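Equipment notes: looking after the hand-held grippers at Jestulora

The demonstration room at Jestulora now keeps its hand-held grippers in working pairs, and members who book the room are asked to follow the revised care routine. The grippers record how a person handles objects, so that the arm in the Derance cell can be trained on the same movements. A worn finger or a slipped marker spoils a recording without any warning to the operator, and 22 of the recordings made last October had to be set aside for this reason.

Fingers and pads

Soft fingers should be wiped with a damp cloth before each session and inspected along the ribbed inner faces. Any finger that has split, or that no longer meets its partner at the tip, is to be replaced together with its partner – single fingers are not to be mixed between sets. Replacement sets are held in the Hanine store under part number 631.

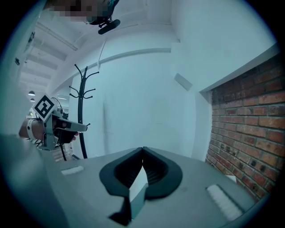
Markers, straps and cables

Marker faces must be clean, flat and fully visible. They should not be touched with bare fingers once wiped. The strap is fastened at the wrist or forearm before the gripper is raised, and is tightened until the body no longer turns in the hand. Where a unit has a cable, enough slack should be left for the arm to reach the whole of the work area.

Operators should then bring both grippers out over the table and check that neither marker hides the other from above. Leads on the floor are to be kept clear of the place where the operator stands.
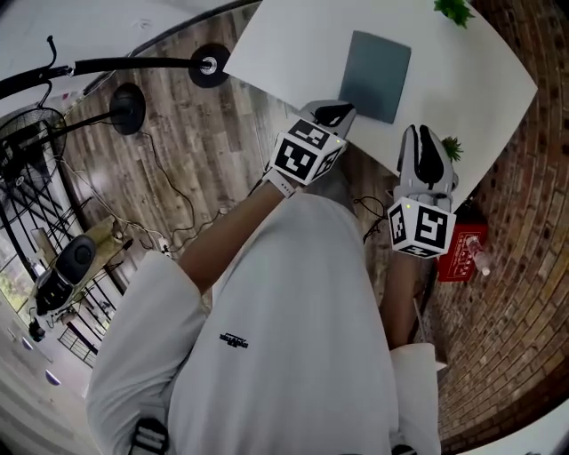
Jestulora, 2024-05-08

The routine set out in this item applies from today. The Mthembu workshop will continue to carry out repairs to trigger handles and housings, and has returned almost 78 units to use under the present arrangement. Faulty grippers should be labelled with the nature of the fault and left at the workshop counter. Members are reminded that housings must not be opened in the demonstration room.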